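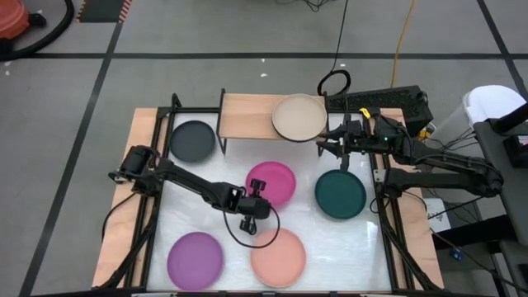 Figure 1. Round plates in different colors, one of them on the small raised shelf.

Breaking the Fast Together: Shared Meals Among the Congregations of Riviere
Student project report, Religion and Society seminar, Ondell College
January 21, 2025

1. How we came to the topic

When our group first met in September, we wanted to write about church architecture, and we spent a good two weeks on that before admitting that none of us could tell one kind of vault from another. What we kept talking about in the meantime was food. One of us grew up going to iftar dinners in a mosque basement, another had eaten more Lutheran potato salad than any child should, and all of us had walked past the signs in Riviere inviting "everyone, of any faith or none" to come in and eat. So we changed the question. We wanted to know what happens when a religious community opens its own festive meal to people who don't share the belief behind it.

Riviere is the old mill district on the east side of Skurach, and for such a small area it has a lot of houses of worship. Eight congregations agreed to talk with us: Catholic, Lutheran, Methodist, Orthodox, two Muslim, one Jewish and one Sikh. We're very grateful to all of them, and we were fed much better this fall than we deserved.

2. What we did

We handed out a short questionnaire after open meals and got 121 of them back. We also held longer conversations with people who cook or organize, some lasting up to 4 hours (these tended to happen in kitchens, and we were usually given something to peel). All the written answers went into Codix, the text-sorting program our department uses, and we tagged them by theme. If we did it again we would agree on the tags first. "Welcome" and "hospitality" ended up as separate themes for most of the semester, and merging them took a whole evening.

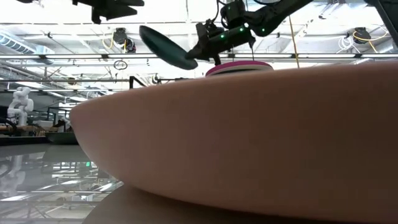 Figure 2. Bright pink above, white below, on a pale curved rim.

3. What people told us

The strongest theme was worry about getting it wrong. Guests wrote that they didn't know whether to cover their heads, whether to wait for a blessing, or whether it was rude to refuse seconds. Hosts, for their part, worried about seeming to preach. At the Sikh gurdwara this worry was smallest, and the people there explained it quite simply: the langar is served to everyone anyway, so a guest isn't a special case. Sitting down and eating is all there is to learn.

Prayer before the meal was harder. The Methodists had shortened theirs for the sake of visitors and then lengthened it again when some of the visitors asked why. The Jewish congregation keeps its blessings in Hebrew and prints a translation on a card, and many guests mentioned that card kindly.

Dietary rules caused less trouble than we had expected. Most kitchens in Riviere have learned to put out a vegetarian dish and label it clearly, although a few people felt that a table where everything suits everyone loses some of its flavor. We heard this from an Orthodox cook during a fasting period, over a very good bean soup.

4. Limits of the project

Nearly everyone we asked had already chosen to come, so we know very little about the neighbors who stay home. We also missed the spring holidays entirely, Easter, Passover and Vaisakhi among them, and several hosts told us those are the meals we should have seen. The questionnaire was only in English, and at one of the mosques that clearly kept some of the older guests from filling it in.

Copies of the questionnaire and our list of themes are in the seminar folder for next year's group.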